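[Siltdale-Sewing] Re: shrinkage on shirting, and the guild bulk order

From: Slavica Begović
To: Siltdale-Sewing list
Date: 22nd June

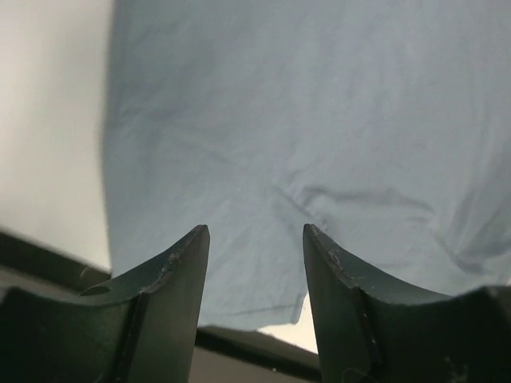 Pale blue, slightly wrinkled.

Hi all,

Replies to Dana's questions are below. I've trimmed her message to the parts I can answer.

> I bought four yards of the Balaskas shirting on the last group
> order and made a button-front shirt for my husband. It fit at the
> first try-on. After two washes the sleeves are short and the collar
> pinches. I did wash the fabric first, cold, and hung it up. Did I do
> something wrong or is this cloth just bad?

I don't think the cloth is bad. A cold wash and a line dry won't take much shrinkage out of a plain-weave cotton. If the finished shirt then goes through a warm wash and a hot dryer, the rest comes out at that point, and you see it mostly in the length. Sleeves show it first.

What I do is wash the yardage the way the shirt is going to be washed, twice, and dry it the same way both times. I zigzag the cut ends before the first wash or they ravel and tie themselves around everything else in the machine. After the second drying I steam it on the grain and let it lie flat overnight before cutting.

If you want a number for your own cloth, mark an 11 inch square with thread on a corner of the yardage, wash it with the rest and measure again both ways. Write it down and keep it with the pattern. Mine almost always loses more along the warp than across it. I have some Wumier chambray where the width did not move at all and the length came in by a good half inch over the square.

> Is there any way to save the shirt?

The collar, probably. Take off the collar and stand, cut a new stand to the neckline as it is now, and ease the old collar onto it if it will go. You may need a new collar too. I would move the top button first and see if that is enough.

The sleeves are harder. You can get a little back by wetting them, pulling them to length and pinning them out to dry, but it goes again in the next wash. Deeper cuffs work if you have scraps left, and the scraps need the same washing the shirt has had or the color won't match. Otherwise cut them off and call it a short-sleeved shirt. It's June.

> What interfacing are people using? The fusible in my collar has
> bubbled.

Same problem from the other side. The cloth shrank and the glue side didn't, or the reverse. I soak woven fusible in a basin of hot tap water, let the water go cold, and hang it over the shower rail. No wringing. For dress collars I've gone back to sew-in, which is slower but has never bubbled on me.

Now the bulk order. I have the new price sheet from Skeltow and these are the two people asked for:

2292 — cotton poplin, white
1429 — cotton and linen blend, natural

The minimum is one full bolt of each. We have enough names for the poplin. The blend is short by 4 yards, so if anyone is on the fence please write to me off-list with the yardage you want. I would rather not put the order in and be left holding the end of the bolt again. I still have the gray flannel from January if anyone wants it at cost.

Skeltow will not take back cut yardage, so please check your pattern and allow extra for shrinkage before you give me a figure. I add a quarter yard for a shirt, more if the cloth has linen in it.

One other thing. Whoever borrowed the sleeve board and the long clapper from the guild cupboard, could you bring them to the next meeting? They aren't on the sign-out sheet.

Slavica

_______________________________________________
Siltdale-Sewing mailing list
To leave the list, send a message with "unsubscribe" in the subject line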